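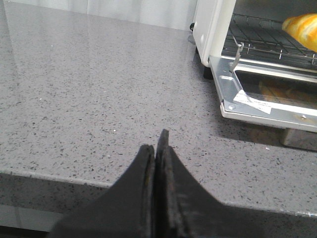 4.2 Mise en service de la station Clusix (suivi de charge, football)

La station Clusix recharge les capteurs dorsaux et transfère les données de séance vers le logiciel Golow. Elle se pose à plat, sur un support dur et lisse ; un plan gris moucheté à surface polie, comme celui du local, convient. Ne pas l'installer sur un banc de vestiaire.

1. Raccorder le bloc d'alimentation Jeravetti fourni.
2. Insérer les capteurs, contacts vers le bas.
3. Maintenir la touche SYNC jusqu'au voyant fixe.
4. Dans Golow, ouvrir Effectif > Capteurs et saisir le code 704.
5. Attribuer chaque capteur à un joueur, puis valider.

ATTENTION : ne pas exposer les capteurs à plus de 50 °C.
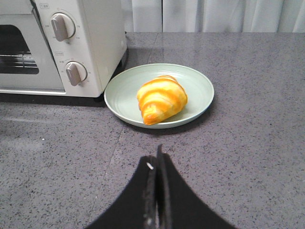

Fig. 2 – Mini-four à boutons rotatifs sur plan moucheté.

Remarque : le code erreur 268 signale un capteur non attribué. Reprendre à l'étape 4. Le code 295 signale un transfert interrompu ; relancer SYNC sans retirer les capteurs.

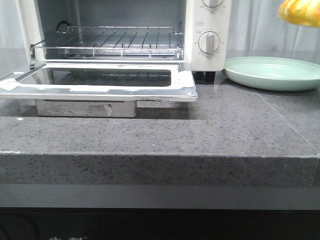
Noemi Haddad signale que le 295 revient quand deux équipes transfèrent leur séance en même temps, et demande si les transferts peuvent être décalés. Réglage disponible dans Golow, menu Station > File d'attente.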